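Clothes bank opens at Nolton hall

A clothes bank for families in Nolton opened on 17th December in the side room of Peden Hall. It takes clean adult clothing, folded and ready to hand out. Jeans are most needed. 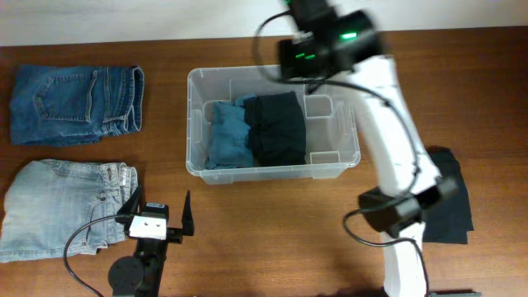 What to bring

Jeans, T-shirts and jumpers in wearable condition. The bank has already taken in 857 items and has space for 400 more.

Thin fabrics should be kept apart from denim.

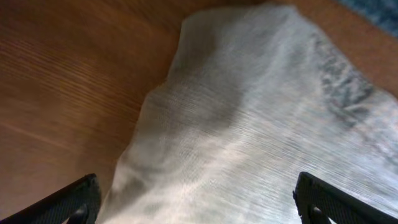 Fine white cloth on the sorting table.

Clothes are sorted by type before they go into clear plastic bins, which stay on the open shelves by the door. Each household can take 5 items per visit.

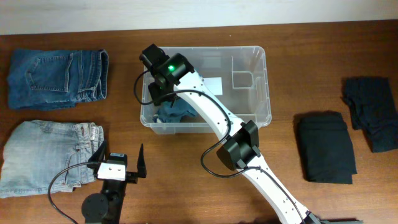 Folded jeans and black garments, with a storage bin between them.

The bank is run by the Wada Trust and will stay open until May. Donations can be left at the hall or at the Grarnari café, in a tied bag with the size written on it.
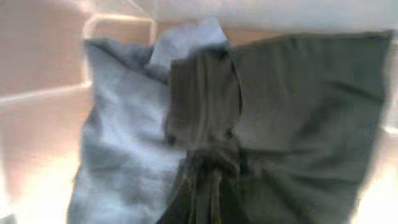
When can I drop clothes off?
Weekday mornings, or up to 2 pm on Saturdays.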